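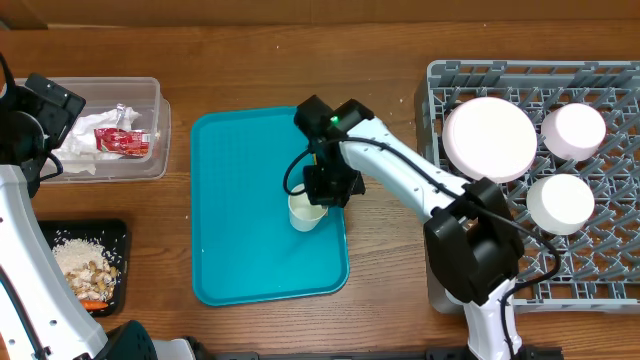

# How to plan a weekend at a fringe festival

Updated 21 Apr 2025

This guide uses the Prurnen Fringe as its model, but the steps work for most festivals of the same size. Prurnen runs over one weekend in May, with 26 shows in 6 venues. You can't see all of it. With some planning you can see eight or nine shows and still eat dinner.

## 1. Get the full schedule

Download the grid, not the brochure. The brochure sorts shows by title and leaves out running times. The grid lists them by venue and hour. Print it if you can, because phone service is poor inside the Arruda Theater.

Check the date at the bottom of the page. The grid is usually revised twice before opening night.

## 2. Mark the one-time shows first

Most acts perform three times. A few perform once. Circle the single performances in one color and decide on those before you look at anything else. Late-night cabaret, guest companies and staged readings tend to fall in this group.

## 3. Pick one anchor per day

Choose one show each day that you will not give up. Buy that ticket now. Everything else gets built around it and can move.

## 4. Work out walking times

Allow more time than the map suggests:

- Arruda Theater to Fenitz Hall: 10 minutes
- Fenitz Hall to the Nulow Street galleries: 15 minutes, uphill
- Galleries back to the Arruda: 20 minutes

Shows often start five minutes late and finish late too. Leave at least half an hour between the listed end of one and the start of the next. Most venues don't seat latecomers.

## 5. Choose between a pass and single tickets

A pass pays for itself at five shows. It does not reserve a seat. For the larger rooms this rarely matters: the Arruda holds about 500 and seldom fills before the closing program. The upstairs room at Fenitz Hall is much smaller, and pass holders do get turned away. Arrive early for anything there.

If you plan on four shows or fewer, buy singles.

## 6. Put the visual art in the gaps

The galleries on Nulow Street are free and open from noon until 8 p.m. Don't try to do them in one visit. Use the gap between a matinee and an evening show, see one floor, and come back the next day for the rest. Video pieces run on a loop, with start times posted at the door.

## 7. Leave one slot empty

Keep one evening slot open on the second day. By then people in line will be talking about what was good, and you can use the slot for a show you had passed over.

## What to bring

- Printed grid and a pen
- Small bills for the tip buckets
- A light jacket (Fenitz Hall is cold)
- Water in a closed bottle; open cups aren't allowed in any of the theaters

Refunds are given only for canceled shows. Exchanges are handled at the Arruda box office up to two hours before curtain.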